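Spent the last few weeks reading about how people eat at stand-up counters and street stalls, and I want to put some of it in one place. It's mostly about skewers. Long thread, mute me if you need to.

My interest started with a snack bar in Flilum, which is the small market town where I did my first catering job. Everything on the counter came on a stick. No forks, no plates to wash, one bin at the end for the used sticks. It fed a lot of people with very little kit.

The owner then was Sugeng Sumampouw. He'd grown up on satay and thought British buffet food was badly designed. His complaint was that you were handed a plate, a fork, a napkin and a drink, and given nowhere to put any of them down.

He had a rule that anything on a stick should be gone in two bites. Three bites and the last piece slides down or falls off. I've tested this at a lot of weddings since and I think he was right.

Sizes matter more than people expect. The short pointed ones are fine for an olive or a cube of cheese. Anything heavier spins round when you pick it up. For meat you want a flat stick, or two thin ones side by side.

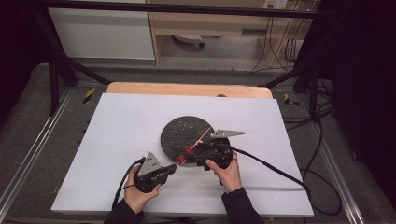

Soaking. Every recipe says to soak wooden skewers for half an hour before grilling. I've done it both ways many times. The ends still char. What helps is covering the bare wood with a strip of foil, or packing the food right up to the edge of the grill so there's no bare wood over the heat.

If you do soak them, use a tall jug and weigh them down with something. They float. I use the lid of a jam jar.

Bamboo or birch? Bamboo splits along its length, birch tends to snap across. I prefer bamboo for grilling and birch for cold food. Metal is good for lamb and bad for anyone in a hurry, as the handle end stays hot for longer than you think.

Zahira Yeoh asked me about doughy things on sticks, because hers always go soggy. Let them cool fully before you put the stick in. Steam comes up the hole and softens the middle. Also put the stick in at a slant. It holds better and the thing sits flat on the tray.

For a party, work out how many bites you want each person to have, and then stop. People always make too much. I did a christening in July for 20 people and made 300 pieces. We were eating cold meatballs for days.

A better number is 6 each if there's a meal afterwards, and double that if there isn't. Put half out at the start and hold the rest back. A full tray that stays full looks untouched and people get shy of it.

Crumbs. If you serve anything coated, fried or baked, it will shed, and it sheds most at the moment somebody lifts it. Dark plates show every speck. White plates hide them, but then a white table doesn't hide much either. I've given up and keep a small brush behind the counter.

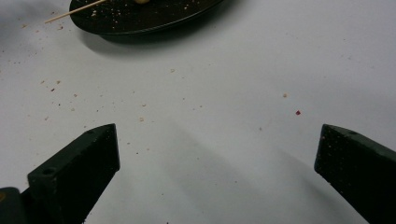 Crumbs on the plate, crumbs on the table.

The used-stick problem is the other one. If you don't put out a pot for them, people will leave them on the window sill, in plant pots, and in the serving tray among the clean food. Put out a glass and stand two used sticks in it before anybody arrives. That tells people what it's for.

Afiq Pasaribu pointed out that this fails if the clean sticks are in a matching glass right next to it. Fair point. I have seen it happen — put them at opposite ends.

Small children: snip the points off with kitchen scissors once the food is on. It takes a minute for a whole tray. Or just serve theirs without a stick, which they prefer anyway.

On buying them. The boxes of 2000 look like good value and they are, if you have somewhere dry to keep them. Mine went in a garage one winter and came out with grey spots all over. I threw the lot away. Keep them in the kitchen in a jar with a lid.

I'd like to find out more about the older counters, the ones that charged by the stick. Sugeng told me he used to add up the bill by looking at what was left in the pot. Ikhsan Wijaya says his uncle did the same, and that customers would drop sticks under the bench to get away with a cheaper lunch.

If anyone has a family member who ran a place like that, I would like to hear how they kept track. Replies are open.

Last one. A few people have asked for the peanut sauce. I don't measure it, so I'll need to make a batch and write it down as I go. Will add it under this when it's done.

More from this account
Why I stopped using paper plates
Three dips that keep overnight
The Flilum market stalls, a short list
Cold rice and what to do with it
How to carry a tray through a crowd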